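# Gelwood table-setting set

Small toy plates and forks, laid out on a wood tabletop. Notes by Nuria Barrios, still tidying these up.

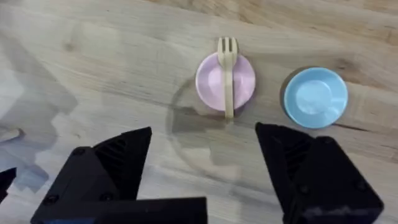 **Which side does the fork go on?**
Left of the plate for a proper place setting, tines up. "Fork on plate" is its own label, so don't file it under wrong.

## What's in it

- 1633 pictures, jpg
- 14 folders, one per layout
- `labels.csv`, one row per picture. Colour, item, where it sits

## Notes

- colours are plain words only: pink, blue, beige. No "salmon" pls
- a plate with nothing on it gets `empty`, not a blank cell
- folder 14 is short, 133 pictures. Telmo has the rest, will add
- wood grain and knots are not labeled, leave them

## To do

- check spelling in the csv, seperate "fork" from "forks"
- ask Zulema about the cups

Last changed 20 Nov 2018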